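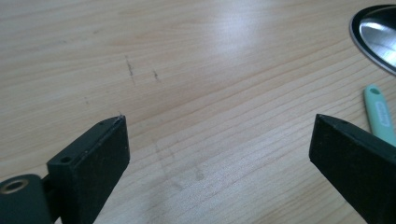 Pale blond wood with a soft shine to it.

Well, it has been quite a spring for comings and goings at Jurwood Netball Club, and I know a good many of you have been asking who will be pulling on the bib for us next season and who won't.

The big one first. Laurinda Sequeira has signed for Kulton after 200 appearances, the first of them way back in 2012, when we were still playing on the outdoor courts and everybody wore two pairs of socks. She told us in May, after training, and there were a few wet eyes in the car park I can tell you. Kulton have given her 2 years and the centre bib, and we wish her every bit of luck — except, of course, when they come to us in the second round of fixtures!

Arumugam has gone as well, to Drikier, which is a shorter drive from her new job and a division up. She was our top scorer last winter and will take some replacing. We have two shooters coming to trial from the college side, both tall, both very keen, and Coach is hopeful of keeping at least one of them.

Everyone else from the first seven has said yes for another year, which is lovely news. Registration is £55 again, the same as last season, and can be paid at the desk before training from seven o'clock. Please bring your old bibs back too, washed if you can manage it.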